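Print this page | E-mail this page

By the Watwood Media Studies course team
November

Chapter 3
The Short Serial: Telling a Love Story Before the Budget Runs Out

Television drama comes in two sizes. One is the size the writer wanted, and the other is the size the broadcaster paid for. This chapter is concerned with the second.

A short serial runs for up to 12 episodes and is often made to fill a hole in the schedule between two longer shows that people were expected to watch. For many years it was where networks put new writers, new actors and scripts that had won a contest and now had to be made into something. Some of the best romances on television came out of that arrangement, along with a great many that are remembered only by the families of the cast.

Consider Clultbridge, the serial we will return to throughout this chapter. It concerns a ferry clerk and a piano tuner who dislike each other for most of an hour and then have to hurry. The first draft had 200 scenes. The shooting script had far fewer, and the piano was cut down to a phone call. A subplot about the clerk's sister survives as one line of dialogue, spoken with her back to us on a staircase, and it still gets asked about.

What the writers kept is worth study. The couple meets in the opening minutes, with no childhood flashback and no umbrella. The rival suitor, a fixture of the longer form, appears in a single episode, behaves reasonably and goes home. The quarrel that would take up a month of a weekend drama is settled over a bowl of soup.

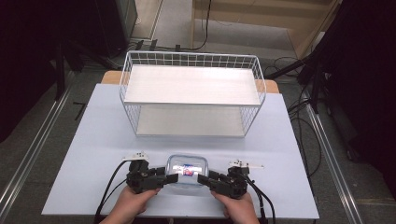

A short romance has no room for a misunderstanding that one phone call would fix, Lachance argued in a lecture on the form, and any writer who needs such a misunderstanding should ask for more episodes or a better couple. Students tend to copy this down and then write the misunderstanding anyway. We did too.

The opposite case is Drilemau, which began as a short serial, did well, and was stretched. Its leads confessed their love in the third episode and then had nothing left to do for the rest of the year. The writers gave him amnesia. When he recovered, they gave it to her. Viewers stayed with it longer than one might think, which tells us something about affection and something about what was on the other channel.

In the sections that follow we look at how a short serial handles the first meeting, the secondary couple and the last episode, in which everyone has to be at the same airport. Before reading on, choose a romance you know well and write out its plot in 400 words. Then cross out each event that could be removed without changing the ending. Keep both versions, as you will need them for the exercise on subplots.

Contact the course office | Copyright Watwood | Back to top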